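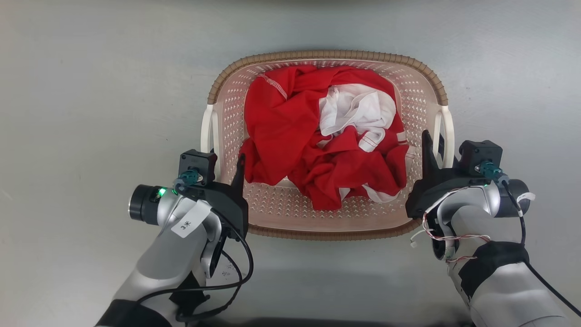
Both arms at the handles, red and white laundry aboard. Wrist lights green.

Thread about the week our two-armed laundry robot tried to hit me with a basket. Long, with some swearing removed.

Some background. I work on bimanual lifting at Kullell. The job is: one arm takes the left handle, one arm takes the right handle, up it goes, across, down. Toddlers can do it. We have a budget.

By September we'd done more than 1000 lifts on this setup and I had started saying things like "the lift is basically solved" in meetings. Please keep that in mind as the thread goes on.

Lift 1 of the bad morning: both arms close, both arms pull, basket goes up level. Then the left arm stops. The right arm, which had been told to go up, goes up.

A basket held at one end and hauled at the other becomes a ramp. Everything in it went down the ramp. I have now been slapped on the ear by a wet red sweatshirt at work and there is no box for that on the incident form.

(There's a box called "other." I wrote a paragraph. Abdelilah Fawzy read it aloud at lunch.)

Nobody hurt, apart from dignity. But I was standing inside the taped line, with my hand out, because I'd seen the basket wobble and my instinct was to catch it. Do not catch it. It's on the sign. I wrote the sign.

OK so the fault. The controller on the left arm threw 3878. If you look up 3878 in the Fadevden manual (Fadevden is our control stack, homegrown, I'm allowed to be rude about it) the entry reads "joint communication degraded." Suggested action: "restore communication."

Thanks.

First suspect was the cabling. It's always the cabling. You'll notice there's a fair bit of it hanging off those wrists, including a loose white lead on the right one that I spent a whole afternoon being suspicious of. The right arm was fine. The lead was innocent. I've apologized to it.

Second suspect was the label. The left wrist has a sticker with "3*" on it and no two people here agree on what the star means. Auður Nørgaard says it means "third unit, rebuilt." Abdelilah says it means "third unit, see note." We can't find a note.

Third suspect was me, since I'd pushed a config change the night before. I would like it known that I put myself on the list voluntarily, after Auður had already written my name on it.

Here's what we found in the logs. Left arm drops off the bus for a moment and parks itself, as designed. It's supposed to shout so the right arm parks too. The right arm waits a set time before it decides its partner is gone.

That time was supposed to be 40 milliseconds. It was set to 400.

One zero. If you think 400 milliseconds is short, stand next to something pulling upward for that long.

And where did the extra zero come from? Not from my config change, I'm delighted to say. From a demo at Fandholm, months earlier, where the network was terrible and the arms kept stopping in front of visitors. Someone loosened the timeout so it would look smoother.

The commit message says "temp, revert after demo."

The author of the commit is me.

So for months the safety stop between the two arms had been ten times slower than we all believed, and it never showed because the left arm never dropped out mid-lift. We weren't testing for it. We were counting good lifts and feeling pleased.

Why did it drop out that morning? A tired connector inside the left arm, near the elbow. Cheap part, replaced over a coffee break. Connectors are going to get tired, so I don't lose sleep over that one.

What we changed: the timeout is back at 40 and the software now refuses to start if it's any bigger. Demo settings live in their own file. We also pull the plug on one arm on purpose, at a random height, before every session. Auður does the pulling. She enjoys it more than I'd like.

Also the tape line moved out by an arm's length, and there's a second sign. Same words as the first, bigger letters. My name is on it, in Abdelilah's handwriting.

Someone's asking whether the basket survived. Yes. Same handles, same holes, zero remorse.

And to the person asking about Giáp (the floor robot, for those who missed that thread): still stuck under the radiator as of 4 p.m. Separate incident form.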